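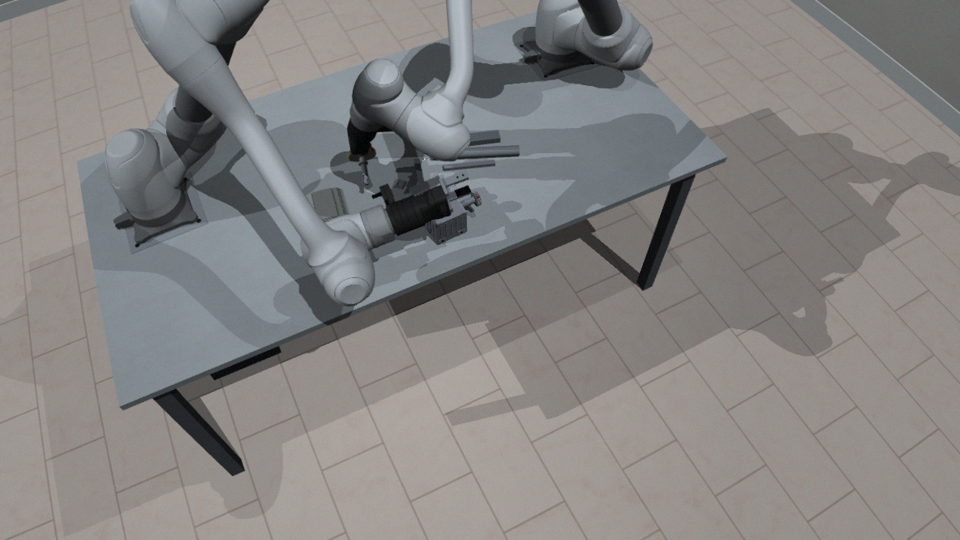
Gray table on beige tile, computer render

Home > Forums > Floors & Walls > Tile

Beige tile for a workshop floor – worth it?

stitchdad55
Dimaculangan quoted me $800 to tile the back room in beige porcelain. The salesman, Ariel Bautista, swears it "hides everything." Has anybody lived with beige for more than a year? I have my doubts.

E_Waweru
The tile will be fine. The grout won't. Mine was cream when we moved in and now it's the color of weak tea. Go darker on the grout or don't bother.

janellep
Disagree. I sealed mine in October and it still looks good. People skip the sealer and then blame the color.

stitchdad55
Which sealer? The store is pushing Stitemard at 55 bucks a bottle and I'm not paying that for something that smells like vinegar.

E_Waweru
Every sealer works great for the first winter. Ask her again in three years.

janellep
Gestitz, two coats. And I've had it four years, thanks. I just reseal.

gatch_ed
So it needs redoing, which is kind of his point. I'd want to know what that $800 covers. Does it include leveling? My installer left that off and it came back as another 148 on the bill.

stitchdad55
Just checked. No leveling. Figures.

gatch_ed
Get a second quote. Stiria does small rooms. Paint the concrete if they're no better.

24 Aug 2020 | 9 replies | 2 shares

Recent threads
Epoxy over old paint
Grout haze won't come off
Is 60 too cold to set tile?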